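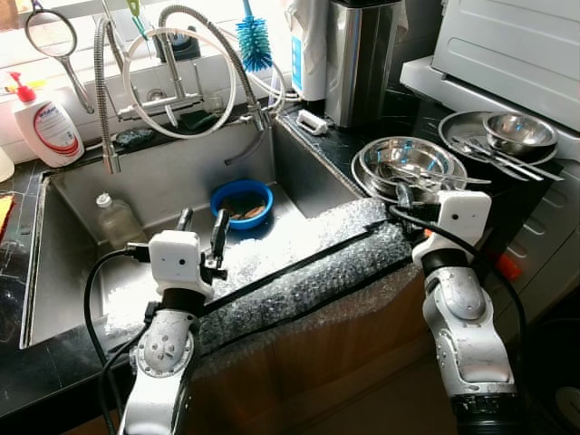 Chapter 14
Wet Work: Sinks, Bowls and Bottles

Washing up is a poor first task for a machine. Steel reflects light, clear plastic is hard to detect, and food left in a bowl alters its weight. Two arms must also share a narrow basin without striking the tap.

This chapter asks how far such chores can be automated at present. Section 14.1 covers grasping at the rim; Section 14.2 covers stacked dishes — the harder case. The Nirthorpe trials (Wragg) are taken up in Section 14.3. Readers should first have completed Chapter 9.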